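Progress report: surgical robotics training bench, Wuvthorpe
Prepared for Janaína Lopes, 06/08/2026

Hi Janaína,

Thanks for giving me the extra time on this one. I wanted the Bezerra quote in hand before I wrote to you, and it finally landed, so you get the whole picture in one go (well, nearly - see freight, further down).

The main news is that the second half of the equipment money is still mostly unspent, and I'd like to keep it that way a little longer. When we put the application in, I'd budgeted to buy the spare needle drivers outright. Then Nodow came back with a lease option that covers 2 drivers and 2 graspers for 24 months, with sharpening and cable replacement thrown in. I was pretty skeptical at first! But the cables are what keep catching us out. Every instrument has a set number of uses before it has to come off the arm, and our trainees burn through those much faster than I'd planned for in the spring.

So here's where I've got to. Buying from Bezerra is cheaper on paper, but only if we do our own servicing, and we don't have anybody trained for that. Leasing from Nodow costs us $4,000 more over the full term and I'd sleep better. My vote is for the lease, but it does mean shifting money out of the capital line and into operating, and I'll need your okay in writing before I sign anything.

The suturing sessions themselves are going really well. We've got nine trainees through the first block now, and the knot-tying module is the one they all ask to repeat. They start with plain throws, one instrument holding the strand tight across the wound while the other takes the loop, and they don't move on until the tension looks right to whoever's supervising.
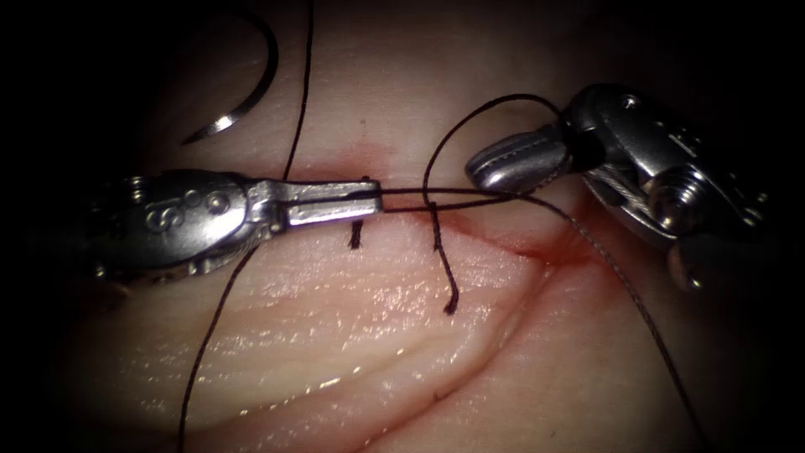 Tissue pads are the line I got wrong. I'd pencilled in one pad per trainee per session, and that was far too hopeful, so we ran short in June and had to put in a rush order. I've moved us to a standing order with Drilteo, which brings the unit price down a bit and means I'm not on the phone every second week. Suture is fine, we've got plenty on the shelf.

Two things I still owe you. The freight figure from Bezerra, which they keep promising me, and a revised spend table with the lease worked in. I'll send both together once the freight comes through.

What I need from your end is a yes or no on moving the money between lines, and whether the lease has to go past your procurement people first. If it does, could you let me know who to send the paperwork to? Nodow is holding the price until the end of the month.

Cheers, and call me if any of it doesn't add up.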